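**Progress report, second reporting period - perception and planning software for thin-sheet handling**

Grant recipient: Ukholm
Software partner: Wovason
Date: 2022-05-03

## 1. Status against plan

Work packages 2 (surface perception) and 3 (grasp planning) are on schedule. Work package 4 (operator tooling) is three weeks behind, for reasons given in section 4. No change to the budget is requested.

The period was spent on large, nearly featureless sheets. The first period dealt with printed and folded stock, where the existing feature matcher performs well. Plain stock was named in the proposal as the main technical risk, and the results below support that assessment.

## 2. Data and annotation

The recorded set now holds 3,006 episodes. Of these, 300 are reserved for testing and have not been used for tuning. Annotation runs in Finotik, our labeling tool, which was extended with three fields:

- sheet boundary, drawn as a polyline and allowed to leave the image
- surface marks, with a flag for ink or relief
- gripper state, taken from the encoder log and checked by eye

Relief labels (dents, creases, dimples) remain the slowest to produce. Two annotators agree well on deep dents and poorly on shallow ones. Shallow relief has been moved to a separate class and is excluded from the headline score.

We found 27 episodes in which the encoder log and the video were out of step. The cause was a buffer that was not flushed when a recording was stopped early. The recorder has been patched and the affected episodes withdrawn.

## 3. Perception and planning

### 3.1 Boundary estimation

The boundary estimator was rewritten. The old version fitted a closed quadrilateral and failed whenever a corner was out of view. The new one fits each visible side on its own and reports a confidence value per side. The planner accepts a partial boundary as long as two sides are present.

Low contrast between sheet and background is still a source of error, as is any narrow shadow that follows the sheet border. In the second case the estimator tends to place the edge on the outer side of the shadow. A correction term is in testing.

### 3.2 Shadow rejection

The relief detector was reading soft shadows as creases. A shadow class has been added to the training labels, and the detector now looks at the width of the brightness change before it reports a crease. Wide, blurred transitions are dropped. This removes most of the false creases, at the cost of missing some gentle folds.

### 3.3 Approach planning

The planner, Saithong, now treats the two grippers as a pair and searches for contact points on both sides at once. Search time is capped at 200 ms per cycle. If the cap is reached, the last valid plan is held and the arms do not advance.

Finger pad geometry is loaded from a single model and mirrored for the second side. Until March each side had its own file, and the two had drifted apart. The current test condition is a white sheet with both grippers open over it and very few coloured marks on the surface for the tracker to use.

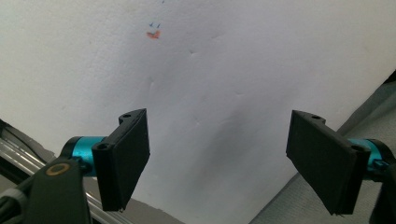
## 4. Delays and open issues

- **Operator tooling.** The replay viewer was to be delivered in this period. The time went into the recorder fault described in section 2. The viewer loads and plays episodes, but stepping backward is unreliable.
- **Tracking on blank areas.** With no ink marks in view, position drift grows over long approaches. We are testing whether small dents can serve as anchors. Early runs are mixed - deep dents hold, shallow ones are lost when the lighting changes.
- **Calibration.** The camera-to-gripper offset is still checked by hand at the start of each session. A scripted check has been written and is under review at Wovason.

## 5. Next period

Work will cover the border shadow correction, the replay viewer and a full run on the reserved test episodes. The planner interface will be frozen before that run. The final software release remains set for November.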